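Step 3. Finding a spot for your Derley mug tree

Pick somewhere flat and level, a little back from the edge of the counter – you'll thank yourself the first busy morning! Let the base sit fully on the surface, then give the pole a gentle nudge to check for wobble.

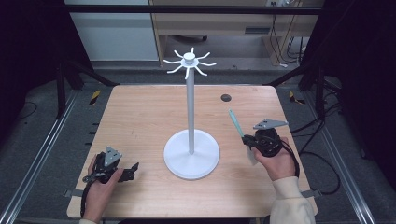 Step 4. Hanging your mugs

Start with your heaviest mug, and hang the next one on the opposite side so the weight stays even (espresso cups can go anywhere you like).

Caution: Please don't carry the tree with mugs on it.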